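Folding and Storing Small Towels on a Shared Dining Table
Student project report, Home and Textile Studies
Concetta Barbieri and Rosario Greco
February 26, 2023

1. Why we chose this subject

In our course we had to study one ordinary household task and describe it well. We chose the folding of microfiber and plush towels, because in the Kondurska residence, where we both live, the towels were always in a pile and the small ones were lost under the big ones.

2. The table

We worked on the dining table in the common room. It has a cloth with orange borders and a pattern of the letter H, and the usual things stay on it - tissues, a canister, a squeeze bottle, small block figures. We decided not to clear everything away, as most people fold towels in the space that is left.

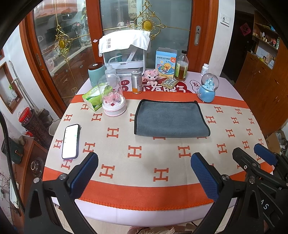
The first method was to fold in half, and then in half again, with the folded edge toward the person. Rosario learned this from his aunt in November. The second method, from our teacher Ms. Testard, folds the towel in three parts along the long side. Each of us tried both methods 10 times and wrote down what was difficult.

3. What we observed

The trim matters more than we expected. When the towel has a border of another fabric, the border is stiffer than the pile and the corners want to turn up. It helps to pull the corners out first and make the towel flat, and only then to begin the fold. With plush towels the thickness is also a problem - after three folds the stack leans to one side.

The printed cloth was useful to us. The border gives a straight line, and we put the near edge of the towel parallel to it.

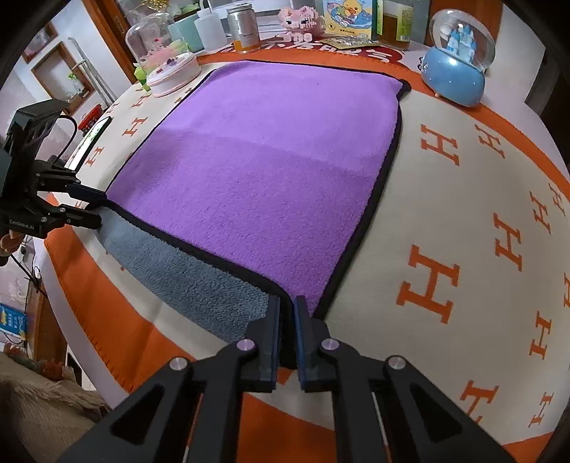 Which fold is better for a small cupboard?
The fold in three parts, if the shelf is narrow. For a wide shelf or a drawer the simple half fold is enough, and it is faster to learn.

4. Remaining work

We did not test wet towels or very large ones. Rosario would like to repeat the work with the bath towels in the Lo Presti laundry room, where the table is higher.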